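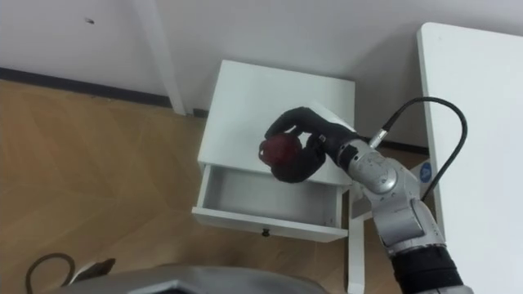 Small white bedside cabinet against the white wall, red apple.

Posted in: Workshop notebook / Paint & finishes

April, page 267

White again. I said at the end of the last book that I'd had enough of white and would spend the spring on greens, and I've written the word "white" on every page since. So this is me catching up with the test boards before I forget which was which, and before the pencil on the backs rubs off completely (use the paint pen, me, it's in the drawer).

Boards first. The Rustidwood job is a run of shelves and a pair of drawer fronts, all pine, all knotty, and they want a white that stays white in a hallway with no window. That last bit is the trouble. Oil-based white goes yellow in the dark, everyone knows that, but I'd never sat down and watched it happen on my own boards. So back in the winter I painted 12 offcuts and put them in the tall cupboard with the door shut, and cut a matching strip off each one to live on the windowsill.

Got them all out this morning and laid them on the bench in pairs. Blimey. The Travon satin (the oil one, the one with the lovely brushing) has gone the colour of old piano keys in the cupboard, and the windowsill strip is still as clean as the day I did it. Same tin, same brush, same afternoon! I knew it would shift but I thought I'd be squinting at it. You can see it from the kettle.

The Travon water-based one hasn't moved at all as far as I can tell, either in the cupboard or out of it. I put the two pieces edge to edge and turned them round a few times and lost track of which was which, and that's good enough for me. It's a horrible thing to brush, though. Drags like anything, sets while you're still looking at it, and every lap shows when the light comes in low. More on that further down.

Fontana came out in the middle. It's sold as a hybrid and I suppose it's behaved like one. There's a bit of warmth in the cupboard half that isn't in the sill half, and if you only ever saw the cupboard half you'd call it a nice soft white and think no more of it. For a bedroom I'd be happy. For a hall with no window, with a bright white skirting right next to it, I'm less sure. Would like to give it another few months in the dark before I say yes.

One odd thing. The Fontana board that I'd rubbed down between coats has yellowed less than the one I hadn't. I can't think why that should be. Could be film thickness, as I'll have taken a fair bit off with the paper. Could be I mixed the boards up. I've marked both with a cross and put them back in.

Knots

Right, the knots. This is where most of the swearing happened.

Three kinds of blocker on the go: ordinary shellac knotting, the white pigmented shellac primer, and Barix, which is the water-based stain block I was so rude about last year. I'll be a bit less rude this time. On small tight knots it has held. On the big resinous ones it's let a brown ring through, and it did it slowly, so that at two weeks I was all ready to write something nice and by the end of the month there it was like a tea stain. Two coats of Barix made the ring smaller and fainter but didn't stop it.

Pigmented shellac, no ring anywhere. Clear knotting with ordinary primer over it, no ring except on one board where the knot had a crack through it and I clearly didn't get the stuff down inside. My fault, that one. Should have scraped the crack out and filled it before anything went on.

So for the Rustidwood shelves it's pigmented shellac over the lot, edges and undersides as well. It stinks and it wrecks the brush, and I'll do it with both doors open and a cheap brush I don't love. Meths for the clean-up, and check there is some before starting, unlike last time.

Note for whoever picks this up after me: do NOT heat the big knots with the gun to draw the resin unless you've got the patience to keep going till it stops weeping. I did it halfway on one board and it was worse than the board I left alone. All I'd done was wake it up.

Brushing the water-based

Since the white that stays white is also the one that brushes like porridge, I spent the rest of the morning trying to be friends with it.

What I tried, as I remember it:

Straight from the tin with the good synthetic brush. Laps all over, and a bit of drag where the board had warmed up near the window.

A splash of water in it, well stirred. Better to move about, but it ran on the drawer front when I stood it up, and it went thin on the arrises.

Brush dampened and shaken out first, paint as it comes. This was a proper improvement for no effort at all, and I'm cross I wasn't doing it already.

Conditioner in at the low end of what the bottle says, with the damp brush. Lovely! Stayed open long enough to lay off the whole width of a shelf and go back to the wet edge. There's still a bit of texture if you get your nose right down to it, but it's the sort you'd expect from a brush and I like to see some.

Small foam roller and then laid off with the brush. Quickest by miles and very even. Little bubbles on the first board, where I'd been pressing too hard, none on the second. I think this is the one for the shelves, and brush only for the drawer fronts where people will be looking at it up close.

I kept the fan off for all of that and the window just cracked. With the fan on the edge dries before you've turned round.

Rubbing down

Had a silly half hour with the fine papers. I'd been given a pack that goes right up to 4,000 grit, which is for car lacquer and has no business near a shelf, but it was sitting there. Took a spare square of the oil Travon up through the grades with soapy water. It came up like a bathroom tile. Beautiful thing, completely wrong for pine shelves, and it shows every greasy finger now. It's on the window ledge if anyone wants to admire it.

For real work I'm stopping where I always stop, a worn bit of fine paper between coats and a wipe with a barely damp cloth. Don't use the tack cloths with the water-based. They left something behind on board 7 and the next coat crawled away from it in little craters. I rubbed it back and recoated and you can still find the place if you know where it was.

Colour, a moan

There's a thing about judging white in here that I keep coming up against. The shop wall isn't the same white as the boards, and the strip light over the bench is a cold one, and so whatever I hold up looks creamy till I carry it outside, when it looks blue. I've started putting everything against the same sheet of printer paper and looking at it at eleven in the morning by the door. Not very scientific but at least it's the same every time. A strong red next to it does something funny as well, makes the whites look a touch green, so clear the bench of tins and rags before deciding anything.

I did wonder about putting a drop of black in the white, the way the old decorators did, to take the yellow off it. Tried it on one offcut. It works in that it looks less yellow, and it also looks like dishwater. Maybe a drop of blue next time -- a really tiny one, off the end of a cocktail stick.

To do

Boards back in the cupboard, door SHUT, please don't leave it ajar to get at the clamps. Move the clamps.
Order pigmented shellac and meths.
Another foam roller sleeve, the small size, the dense sort.
Ask Rustidwood if the drawer knobs are going on before or after, as I'd much rather after.
Relabel the backs of all the boards with the paint pen.
Fontana with the crosses, look again when the weather's warmed up.

Greens tomorrow, if there's any bench left to put them on.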